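4. The Open Day

4.1 Why we opened the doors

Most of what we have reported so far comes from quiet afternoons with only the team present. This section is about a very different kind of afternoon. In December our group at the Sarau workshop held an open day, and for the first time people who had never met us, and who owed us no politeness at all, could watch the arm work and tell us what they made of it. We had planned it as a friendly gesture toward the neighborhood. By the time the last family had found its coats, we had three notebooks full of remarks that changed how we thought about the rest of the study, and it seemed only fair to give the day a section of its own.

A word about the place, for readers who don't know it. The workshop sits on the ground floor of the old Urquhart building, which has wide windows on the street side and a long corridor behind. The corridor matters to the story, as it is where people had to wait. We let visitors in by groups of 17, which is the number of chairs we own, and each group stayed for one full demonstration and whatever questions came after it. The doors opened at 10 in the morning and the last group went out a little after 6. Over the day we welcomed 349 visitors, among them two school classes, a choir on its way to a rehearsal, and a good many grandparents who had been told there would be cake (there was, until early afternoon).

4.2 What the visitors were shown

The demonstration had 2 parts. In the first, the group gathered in front of a large screen and watched the task carried out in simulation, using Nusa, the planning software described in Section 2. In the second, they moved to the other end of the room and saw the real arm attempt the same sort of task behind a low barrier. We talked for a long time about which part should come first. Some of us felt that people come to an open day to see a machine move, and that making them sit through a screen first was a bit like serving the salad before the children had seen the dessert. In the end we put the simulation first all the same, mainly so that we could stop it, turn the view around, and talk over it without hurrying.

We were glad of that choice. A simulated arm can be halted in the middle of a reach and left there for as long as the conversation needs, and the conversation often needed quite a while. One group kept us at the same paused step for most of their visit, asking in turn why the wrist was held the way it was, whether the arm knew how heavy things were, and what would happen if somebody bumped the table. Those are all good questions, and two of them are questions our reviewers have asked as well.

The task itself was chosen for being homely. We wanted things that visitors had at home and had handled so often that they would have opinions about them, and household paper turned out to be just right. Everyone has put a roll of paper towels on a holder, and everyone, it seems, has a view on how it ought to be done. The software's job is to plan motions close to a group of upright things without knocking into the neighbors, and upright things standing near each other are hard for it in a way that is easy to explain to a lay audience. You reach for one, and your own elbow is suddenly a problem.

4.3 How the talk was given

Each demonstration was led by one member of the team, with a second at the keyboard. We had written a script, and we kept to it for the first group only. After that the talks drifted, each speaker finding a way of telling the story that suited the people in the chairs. We had worried about this beforehand, thinking of the comment cards and how we would compare them, but having listened to both kinds of talk we would not go back to the script. The cards from the later groups are longer and more particular. People wrote about a certain moment in the motion, or about a thing the speaker had said, where the first group had mostly written that it was very nice.

We asked every speaker to do one thing the same way. Before letting the simulated arm go on, they were to ask the group what it should do next. Hands went up, guesses were called out, and only then did the motion continue. This little pause was the best idea of the day, and it came from the Clultov school, whose teachers visited us in the fall to see whether the room was suitable for their classes. They told us that children will watch anything for a minute and will watch it for much longer if they have made a bet on it. Grown-ups, we can now report, are the same.

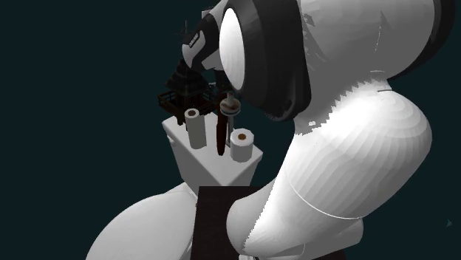
Figure 4. Simulated view of the arm and gripper above the pedestal, with two paper towel rolls, an upright spindle with a round disc, and a dark tower-like structure at the back.

The guesses themselves were a pleasure to collect. Adults tended to think about the hand. They told the speaker where the gripper should close, from which side, and how firmly. Children tended to think about the whole arm, and were much quicker to point out that the upper part might hit something while the hand was busy. We don't want to make too much of this, as we weren't running a proper experiment and the school groups had been prepared a little by their teachers. Still, it came up so often that three of us wrote it down separately, and it has made us look again at the way our planner checks the links farther back from the hand. In the version used for the open day, those checks were made on a coarser schedule than the checks near the gripper. They have since been put on the same footing.

A second thing the guesses showed us was how readily people lend a purpose to a pause. When the software took a moment to compute the next piece of the motion, visitors said that the arm was thinking, or hesitating, or being careful. One grandmother felt it was being shy. None of the waiting was meant to look like anything, of course, and a robot engineer stops seeing it after a week. For somebody in the front row it is a large part of the show. We now think that any demonstration of this kind should say out loud what is happening during the waits, and in later groups our speakers did, which cut down on the worried looks and brought a few very sensible questions about computing time.

4.4 From the screen to the barrier

The move from the first part to the second was the clumsiest stretch of the visit, and we would plan it better another time. Seventeen people cannot cross a room together without some of them ending up behind a pillar, and the Urquhart building is generous with its pillars. We had taped a line on the floor for the children to stand at, and it was quickly filled by adults. By the third group we had turned it around and simply asked the shortest people to go first, whatever their age, and that worked well enough for the rest of the day.

The real arm was slower than visitors expected after the screen. Several said so on their cards, kindly for the most part. We run it well below its full speed whenever guests are in the room, and we will go on doing that, but the contrast deserved a sentence of warning that we had not thought to give. The noise was the other surprise. The simulation is silent, and nobody in our team hears the motors any longer, so we had forgotten that a small child might jump when the first joint starts up. One did, and then asked to have it done again.

4.5 What we took from the cards

At the end of each visit we handed out comment cards with plenty of white space and a single printed line asking what the visitor would tell a friend about the afternoon. Taken together, the cards that came back hold 3,123 words, which is a modest amount of text but a very dense one. Two of us read all of them, first alone and then together over several evenings, and sorted the remarks by what they were about. We did not try for anything more formal, as many cards touch on several matters in one breath and a good number consist mainly of drawings.

The most common subject by far was trust, though few people used the word. Visitors wrote about whether they would let such an arm near their dishes, or near a parent who lives alone, or near the cat. The remarks were warmer after the second part than after the first, as far as we can tell from those who filled in their cards while still sitting at the screen. Seeing the real thing move at its patient pace seems to have reassured people, even those who also called it slow — a combination we had not looked for, and one we would like to study with more care than an open day allows.

The next most common subject was usefulness, and here the visitors were strict with us. They liked the task because they knew it, and for the same reason they were not much impressed by it. A card in firm block capitals says that the writer can change a roll in four seconds and has been doing so since before we were born. We have pinned that one above the keyboard. It is a fair summary of the distance between a motion that is hard to plan and a motion that is hard to do, and in our own writing we had been rather careless about keeping the two apart. Section 5 was redrafted with that card in view, and readers who compare it with our earlier report will find that the claims about household help are smaller and, we hope, better supported.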